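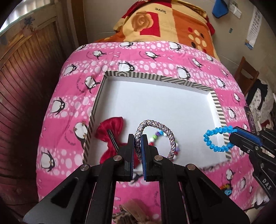
Clestness hair and bead swap returns for a second year

A swap for children's hair ties, bows and beaded bracelets will be held again in Clestness, with sorting of the donated pieces now under way in homes across the town.

The Clestness Trinket Swap opens on 28th May at the Zerside hall on Stimitz Road. Entry is free. Families can bring up to seven pieces each and take home the same number.

Organizers said 760 items changed hands at the first swap, most of them hair ties and bracelets. A further 307 were left over at the end of the day and kept for this year's tables.

Donations are being sorted a trayful at a time before they go to the hall. Hair ties and bows go in one bag, bracelets and loose strands in another. Anything with a frayed cord or a cracked bead is set aside to be restrung.

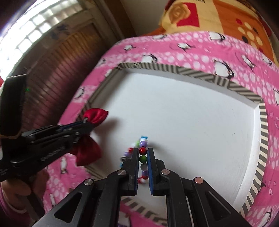

A strand of plastic beads with a light blue star at the top.

Restringing has taken up most of the time so far. Plastic beads usually outlast the elastic they come on, the organizers said, and a bracelet that has snapped can be back on a new cord in a few minutes. Beads that don't match anything are going into jars for a make-your-own table, which was the busiest spot in the hall last year.

Tlapale, the craft supply store on the same street, is giving 80 spools of elastic cord for that table. The store will also take donations at its front counter during opening hours until the day before the swap.

Pieces should be clean and dry. Metal jewelry, earrings and anything with a sharp clasp will not be accepted - those can go to the regular rummage sale in September. Very small beads will be kept on a separate table for older children, and younger ones will need an adult with them there.

Doors open at 10 a.m. and the swap runs until early afternoon. Parking behind the hall is limited, and families who live close by are asked to walk. Leftover pieces will be stored at the hall for next year.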